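The Pink Plate

Iestyn Yorath had fitted kitchens and bathrooms for long enough to know that the waste pipe was in the wrong place before he had his coat off. It came out of the wall six inches too far to the left, behind where the basin was meant to go, and whoever had put it there had tiled round it neatly and gone home.

"Is it bad?" said Mrs Palumbo's son from the landing. His name was Brunello and he was paying for the work.

"It's not where the drawing says."

"Can you move it?"

"I can move it. It means taking those tiles off."

Brunello looked at the tiles. They were pale green and there was a whole wall of them. His mother had chosen them with his father, the year they bought the house, and she had told Iestyn so twice on the stairs. She wanted a shower she could walk into and a basin she could sit down at. She did not want anything else touched.

Iestyn went down to the van and rang the office. Llinos Price answered with her mouth full.

"Redilton job," he said. "The waste's out. I need a day more, and I need to know if we've got any old green tile, six by six."

"How old?"

"Older than you."

"I'll ask Kelly," she said. "Kelly keeps all sorts."

He sat in the van for a bit and ate his sandwich. It was raining on the skip. The shower tray was still in its cardboard in the back, with the Trokell valve on top of it, and he had been looking forward to getting both of them in by the end of the day. When he went back up, the old lady was sitting on the edge of the bath with her stick across her knees.

"You are going to break them," she said.

"Four of them. I'll try and get them off whole."

"My husband put that pipe there."

"Did he do the tiling too?"

"Of course he did the tiling."

Iestyn said it was a tidy job, and he meant it. The lines were dead straight. He asked whether she would sooner be downstairs while he did it, as there would be dust, and she said no, so he gave her a mask and a cushion from the bedroom and started raking out the grout.

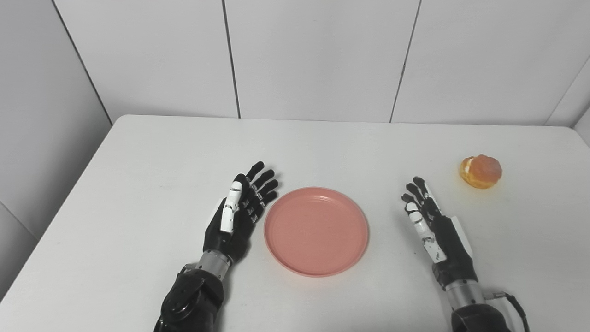
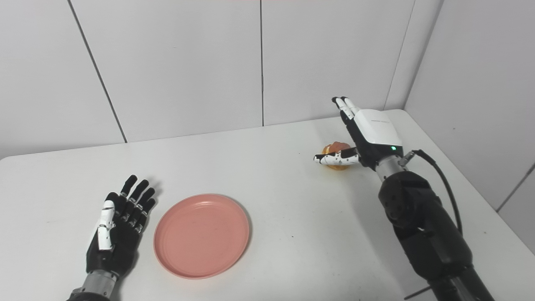
The first tile came away whole. He worked a thin blade in behind it from the top, a little at a time, and it let go of the wall with a small click. The second did the same. Mrs Palumbo asked for them, so he passed them over and she put them in her lap. She sent Brunello for something to stand them on, and he came back up with a round pink plastic plate, the same sort as the one on the white table with the cream puff and the black-and-silver robotic hands, and set it on the toilet lid. The tiles were square and hung over the sides a bit, but it did.

The third one broke across the middle. Iestyn stopped and put the blade down.

"Sorry," he said.

She held her hand out for the pieces. She turned one over and looked at the back, where the adhesive had gone brown, and rubbed it with her thumb.

"He broke more than you," she said. "He broke fifteen. He put them in the garden under the roses so I would not see the box."

"Did you see it?"

"I paid for the tiles."

The fourth came off with a chipped corner. Behind it was the pipe, and round the pipe somebody had packed a page of newspaper, folded very small. Iestyn drew it out with his pliers and gave it to her without opening it. She put it in her cardigan pocket and did not open it either.

He cut the old waste back, ran a new length along inside the wall and brought it out where the basin needed it. He glued the joints, left them, then filled the pipe from a bucket and watched each one with a torch. They were dry. By then it was getting dark and Brunello had gone to fetch his children.

Kelly Wragg rang while he was packing up. She had been through the racks at the yard and found a part box, left over from a job in May. They were green, she said, but they were not that green.

"How far off?"

"You'd notice."

"Keep them by for me anyway," he said.

He told Mrs Palumbo he could put the two good ones back, and the chipped one if he turned the corner in behind the basin. That left one gap. He could make a fair match, or he could use a plain white.

She thought about it for some time.

"There is a spade in the shed," she said. "The roses are on the left."

"It's raining."

"Yes," she said. "Tomorrow, then. Bring boots."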